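这个仓库放的是我家的日程记录，纯文本，按时段分文件。起因是我妹妹问我一天到底在忙什么，我答不上来，于是开始记。后来 Shona Cairns 也想照着做一份，我就把格式整理了一下，顺便写了这份说明。

# Plonton 家庭日程记录

## 里面有什么

- `days/`：每天一个文件，共 147 个
- `lunch/`：带饭清单，和 `days/` 里的文件同名
- `words.md`：常用词和缩写
- `tools/merge.py`：把几天的记录并成一张表

文件名用序号，不用日期。家里有孩子，我不想让外人从文件名推算出谁哪天不在家。学校名、街道名也都换掉了，“Morrison”指孩子上学的那一片，“Grudum”指我们常去的那家超市。

## 记录格式

一行一件事，四个字段，用竖线隔开：

```
时间 | 谁 | 做什么 | 备注
06:20 | 我 | 起床，烧水 | 
06:35 | 大 | 叫第二遍 | 还是没起
06:50 | 我 | 装午饭 | 小的不要黄瓜
07:40 | 小 | 出门 | 忘带水壶
```

“谁”这一栏只有 5 个取值：

| 写法 | 意思 |
|---|---|
| 我 | 我自己 |
| 他 | 孩子爸爸 |
| 大 | 大女儿，上中学 |
| 小 | 小儿子，上小学 |
| 全 | 全家一起 |

狗不单独列，遛狗记在遛的人名下。外婆来住的那阵子我写过“婆”，后来统一改成“全”并在备注里注明，所以早期文件里可能还漏着几处，看到请告诉我。

时间一律 24 小时制。记不清的写“早”“午”“晚”，合并脚本会把它们排在该时段末尾。

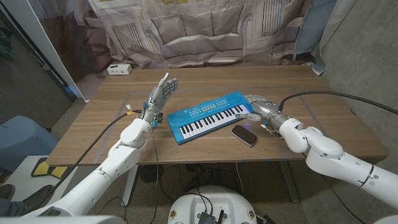 *木桌、键盘，右手手指伸在键上方。*

## 怎么记的

我用的是一个叫 Bimow 的记事小程序，想到就写一句，晚上孩子睡了再整理。整理一天要 8 分钟左右的说法我以前写过，后来删了，因为差别太大：平常的日子很快，带孩子看牙医那种日子能写半个晚上。

有几条习惯，想照做的人可以参考：

1. 当天的事当天记。隔一天再补，午饭之后的部分基本都是编的。
2. 家务写具体。“收拾”这个词我后来不用了，改写“洗碗”“叠衣服”“找另一只袜子”。
3. 吵架不记内容，只写“争执”，备注里写是为了什么东西，比如遥控器。
4. 刷手机也记。刚开始我不愿意写，结果上午总有一大段空白。

## 带饭清单

`lunch/` 里的文件更短，每人一行：

```
大 | 饭团，煎蛋，苹果 | 吃完
小 | 面包，奶酪，葡萄 | 剩奶酪
我 | 无 | 买的
```

第三栏是晚上开饭盒时看到的情况。“买的”出现最多的是我自己。给别人装好饭盒以后，我经常忘了自己那份，所以那一栏很多是空的或者是公司楼下的三明治。

八月没有带饭记录，孩子放假，午饭在家吃，有什么吃什么。

## 合并脚本

需要 Python 3，没有别的依赖。

```
python tools/merge.py days/ --who 我 --out mine.csv
```

常用参数：

- `--who`：只取某个人
- `--from`、`--to`：起止序号
- `--skip-empty`：跳过没有备注的行
- `--out`：输出文件，不写就打印到屏幕

脚本遇到格式不对的行会报行号然后继续，不会停下。竖线必须是半角，手机输入法有时会打成全角，我自己就错过很多次。

## 已知问题

- 序号中间有 2 处断开，那几天全家感冒，没有记。
- 周末的记录比上学日粗，上午常常只有一行“全 | 睡懒觉”。
- 他出差时的行程是电话里听来的，时间不准。
- “咖啡”有时指喝，有时指买，没有统一。
- 大女儿满了岁数以后要求看一遍自己的部分，删了一些行。删掉的地方没有留标记，这是她提的条件。
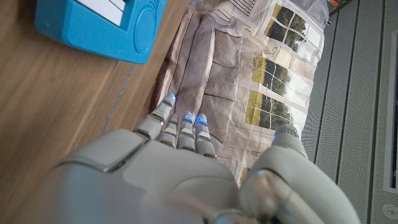

**早上时间那么紧，带饭清单是什么时候写的？**

前一天晚上写前两栏，洗完碗顺手列好，早上照着装。第三栏等当天晚上开饭盒时再补。如果早上临时换了东西，就在备注里改，以实际装进去的为准。

## 使用和转载

格式和脚本随便用，不用问我。`days/` 和 `lunch/` 里的内容请不要整篇转到别处，引用几行没关系，注明出自本仓库就行。不要拿来猜我们住在哪里。

想照着建一份自己的，复制 `words.md` 和 `tools/` 两项就够了，“谁”那一栏改成自己家的人。Shona 的那份把时间改成了只记上午和下午，脚本也能读。

## 反馈

格式上的错误请开 issue，写明文件序号和行号。育儿建议请不要开 issue，我看不过来。

改动会写在提交说明里，没有单独的更新日志。最近一次主要是把 `lunch/` 里的“芝士”和“奶酪”统一成了“奶酪”。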